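Diary: Readers, Visits and Correspondence

March 28, 2022
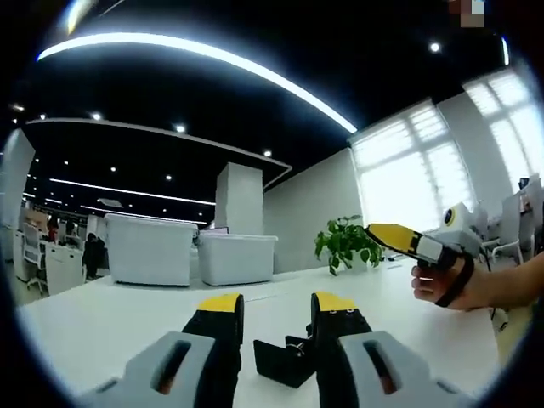 The annual review of this diary's visitor records was completed this morning, and the results are entered here as in previous years. The site received 2,003 visits in the twelve months under review. The table used for the work is a broad white one, and a small black angled bracket was standing upright on it while the figures were copied out. The bracket belongs to the shelf on which the printed volumes of the diary are kept, and the shelf will be put back up when this entry is finished. Until then the volumes are stored in the hall, in order of year.

The visitor counter is supplied by Trirken and reports the town from which each visit is made. The report should be read with care. A reader who travels will appear under several towns, and a reader whose telephone company routes its traffic through a distant city will appear under that city alone. The diary has therefore never treated the list of towns as a list of persons.

With that caution stated, the reader in Clurnow must be mentioned. Visits from Clurnow were first recorded last June and have continued without a break of more than a few days. They take place early in the morning and are nearly always directed to the older entries, in particular those on the closing of the ferry and the long series on the naming of streets. The reader has now gone through the street series 3 times, to judge from the pages opened. No comment has been left. The diary does not ask its readers to identify themselves and does not do so now, but a correction or an addition to the street series would be received with interest, as two of the names in it remain unexplained.

Visits from Ilolholm have stopped. There were 34 of them in the autumn, all to the entry on winter bread, and none after the new year. The recipe in that entry contained an error in the amount of salt, which was corrected in January. It is possible that the reader baked the loaf before the correction was made. If so, the diary regrets it.

Comments numbered 13 for the year, which is fewer than before. Four were from the same correspondent, who signs with an initial and who disagrees with the diary on the subject of hedges. The exchange has been courteous on both sides and is considered open. Another comment asked whether the diary would accept entries from guests. It will not. The remaining comments have been answered in the order received, apart from one that consisted of a single question mark under the entry on library hours. A reply has been drafted twice and put aside twice – the library has changed its hours again in the meantime, and the entry will have to be rewritten in any case.

A word on electronic mail. The address given at the foot of the site was out of service for part of the winter while the account was moved to Stoica. Messages sent in that period were not returned to their senders, and they were not delivered either. Any reader who wrote and had no answer should please write again. This applies especially to the reader who used to send notes on the weather each month, with the rainfall given to the tenth of an inch. The last note arrived before the move. It was printed and placed inside the cover of the current volume, where it still is.

Two decisions follow from the review. The counter will be kept for another year, although the display of towns in the side column will be removed, at the request of a reader who did not like to see a very small town appear there each time the page was opened. The request was a fair one. The list of recommended diaries will also be shortened. Several of those listed have published nothing for a long time, and one now sells garden furniture.

Rain from noon. The afternoon was given to the index, which has reached the letter M. Supper was the rest of the soup. The next entry will take up the matter of the footbridge, on which a letter from the county has been promised and has not yet come.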